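# Two-door electrical training cabinet: a long review from a very happy shop teacher

I teach evening classes in basic industrial controls, and I've wanted a proper cabinet to practice on for years. We finally got one through Stesance in May, and I've been boring my friends with it ever since.
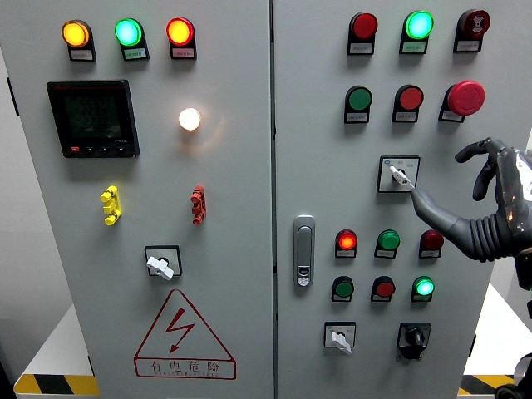
*Doors closed, power on. Amber, green and red pilot lamps along the top left, with the meter just under them.*

Let me start with the lamps, which are a joy. They're big round ones in black housings, each with its own little white label plate underneath, and you can read their state from the back row of the classroom with the overhead lights on. My old plywood board had tiny neon indicators that you had to cup your hand around! The green is especially vivid, almost cyan in the center. There's also a small white lamp on the left door that is ridiculously bright for its size. I'd call it too bright for a dim room, but in a normal shop it's fine.

The buzzer is on the right door, up in the top row next to the lamps, with a small sound-wave symbol on its face. It's a red one and it is LOUD. Reece Dawber, who teaches in the room next to mine, has asked me (nicely, twice) to find a way to turn it down. I stuck a square of felt tape over it for the first few weeks and that took the edge off.

**Switches**

I was ready to be disappointed here. Cheap selector switches go mushy after one class of beginners, and beginners really crank on them. These have a firm, definite click, and you can find the next position without looking. After 200 student sessions I don't feel any slop in them. The big rotary on the left door has a white lever-style handle on a square plate, and it's the one everybody wants to turn first. Good! I use it to teach people to stop, say out loud what they're about to operate, and only then put a hand on it.

**The meter**

It's a black multifunction unit with an LCD screen and a few small buttons along the bottom edge. Very handy to have voltage and current right there on the door while you talk about what the circuit is doing. My one real gripe with the whole cabinet is that display. The digits are faint and dark, and from more than a couple of steps back they may as well not be there. I have students come up in pairs and read it out to the rest. I tried a clip-on lamp from Fluson and got glare, so I don't recommend that.

The menus take patience too. Dorothy Dobson, my co-teacher, worked out the button presses in an afternoon and wrote them on an index card, and I have never tried to learn them myself.

**Connectors**

Two multi-pin connectors sit side by side lower on the left door, one yellow and one red. I love the color coding. I can say "yellow" across a noisy room and get what I wanted. The fit is snug when new, so wiggle a little and don't force it. We've had no bent pins so far, which for my crowd is a miracle.

**Labels**

The danger sign below the rotary is a red triangle with a lightning bolt, and the warning on it is in Chinese. The symbol does its job without translation, but our safety rules want English as well, so I printed a second sticker on my label maker. If your school is strict about this, plan on an hour with the label maker before your first class. I'd also go over every plate on the doors and make a matching chart for the wall. Mine is laminated and it gets used constantly.

**Setup and cost**

Ours came to 724 dollars with freight, after a school discount, against a budget of 800. The other quote I got was from Mevulen, for a single-door cabinet with fewer lamps, and it wasn't much cheaper. Delivery was to the curb. Bring a friend and a dolly, and measure your doorways (I didn't, and we took a door off its hinges at seven in the evening).

A licensed electrician hooked up our supply, and please do the same. It's a teaching cabinet but it has real power in it.

The light gray finish cleans up well with a damp cloth once the power is locked out. Fingerprints show around the switches by the end of a week, more than I expected.

**Would I buy it again?**

Yes, in a heartbeat. I'd love a brighter meter and a volume knob on that buzzer. Everything else has made my classes better, and people stay after to play with it, which never once happened with the plywood board. I'm already asking for a second one so the groups can be smaller. Happy to share the wall chart if anybody wants it, just leave a comment.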